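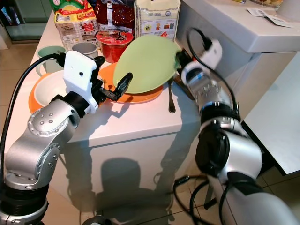
I washed dishes the wrong way for years and I'm a bit embarrassed about it. Hot tap running, big squirt of soap on the sponge, scrub, rinse, repeat, and then I'd wonder why the glasses came out cloudy and the soap was gone in two weeks. So these are the things I do now, in no particular order.

Scrape first, and scrape properly. I keep an old silicone spatula by the sink just for this (the handle is half melted, long story) and it gets nearly everything off, even cold mashed potato. Starchy stuff and eggs get a soak in cool water. Hot water cooks egg right onto the plate and then you're there all night!

Glasses go first, while the water is clean, then silverware, then plates, then the greasy pans at the end. If the water looks like soup before you reach the pans, dump it and start over.

Turn your plates over. I mean it – the bottoms pick up grease from whatever they were stacked on, and that rough unglazed ring holds on to grime like you wouldn't believe. If yours has gone gray, make a paste of baking soda and a little water, rub it around with an old toothbrush, and rinse. Same paste works on tea stains in mugs.

For burned pans I put in 2 tablespoons of baking soda and 500 ml of water, simmer it gently for ten minutes and let it cool in the pan. Most of the black stuff lifts with a wooden spoon after that. Please don't try this on aluminum, it'll go dark and blotchy. Ask me how I know.

Cloudy glasses are usually hard water. A soak in warm water with a good splash of white vinegar clears mine up in 40 minutes or so, and I rinse them well after. If they're still cloudy, the glass is probably etched and you're stuck with it, sorry.

Sponges: wring them out and stand them on edge so the air gets in. Mine used to live flat in a puddle and smelled terrible. I've mostly switched to cotton cloths anyway, which go in with the towels.

And leave things to air dry if you have the space. I used to dry everything with the same damp towel I'd been wiping my hands on all day – yuck. If you do use a towel, start with a fresh one and keep it for dishes only.

Next time I'll get into cutting boards, the wooden ones especially, and what I use to oil mine.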